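**Gripper pads: is 1,000 picks really the service interval?**

Posted by Felista Nyaga, May 11, 2020

The Nepia sheet says swap the finger blocks every 1,000 picks. Mine have done 788 and one edge is already chipped. Is that figure worth anything?
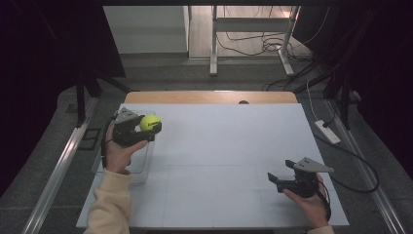 Our hand-held pair gets checked on tennis balls, the left one first. I keep the cable looping down outside the hand, as the sheet asks, though I doubt it matters. Squeeze looks fine to me.

**Zindidetti**

I wouldn't trust a round number. Go by the inner faces. Ours were finished at 147 on rough castings, and felt is kinder than that.
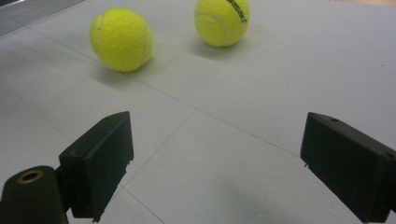 *Fingers open, chips on the lower edge of the left one.*

Chips there don't touch the ball, so I'd leave them. Check the brass-coloured bushing for play instead. If the finger rocks, new blocks won't cure it.

**Ala**

just buy the Flustska ones, up to 60 quid a pair. never measured anything, mine work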